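Keeping a Two-Armed Robot in Shape: My Term on the Cushion Cell
Student project report, Collcombe lab course
March 24, 2022

What I signed up for

When I picked this project I figured I'd be writing code all term. Nope! Most of my hours went into screws, cables, fingertips and a whole lot of wiping. Our robot has two arms with a black hand on each, and its job in the Riltlow setup is to pick up a cushion, hold it between both hands and put it back on the sofa. My job was to keep the hands healthy enough to do that. Takeshi Aoki had the cell before me and left me a notebook (thank you, Takeshi — I'd have been lost by the second day without it).

The grip problem

In February the right hand started dropping things. Not every time, which made it worse to chase. I logged 136 grasps over a couple of afternoons and kept changing one thing at a time: squeeze force, approach angle, where the fingers land on the cloth. The force setting goes from zero to 400 in our software, and I'd been running at 200 since that's what the notebook said. Turning it up helped a little, but then the cloth bunched up and the hand couldn't let go cleanly.

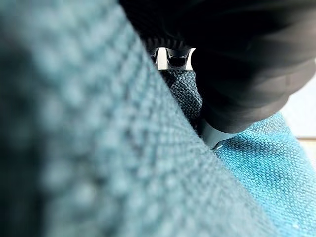
Maribel Betancur, my project advisor, asked if I'd looked at the fingertips themselves. I hadn't, not closely. Under a desk lamp the tips on the bad hand had a film of fuzz on them, plus one tip was a hair looser than its neighbors. I cleaned them with a damp lint-free cloth, snugged up the loose one and put the force right back to 200. I felt pretty silly, but I also had a working hand again.

The routine I ended up with

I do this before every session now, in this order:

1. Power off and check both hands for fuzz and stray threads, especially in the grooves where a brush won't reach on the first try.

2. Wiggle each fingertip. If it moves, tighten it by hand and then a tiny bit with the driver.

3. Follow the cables with your eyes and your fingers from the wrist down. I bend each arm slowly while I do it, so I can feel if anything is pulling.

4. Power up and run the Nudach calibration script. It takes 3 minutes, and you can't skip it after touching a fingertip (I tried, and the two hands disagreed about where the middle was).

5. Finish with a two-handed hold. Both hands should take the cushion by its sides and keep it there while you listen for buzzing in the wrists. A buzz usually means the arms are fighting each other, so go back to step 4. 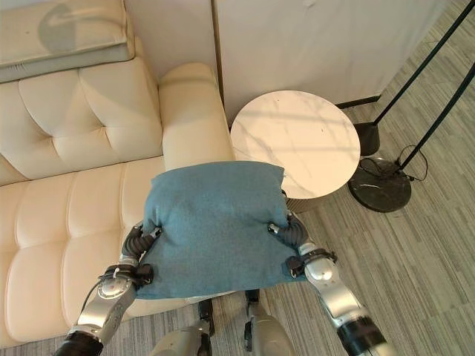

Stuff I'd still like to fix

The spare fingertips live in a drawer with no labels, and the old and new style look almost the same. I started a box for each, but I only got through half of them. I'd also like the Paucar logging tool to save the force setting next to each grasp — I was writing it on sticky notes, and a few of those are gone for good. Whoever takes the cell next can have my notebook along with Takeshi's. The small driver is in the top drawer, on the left.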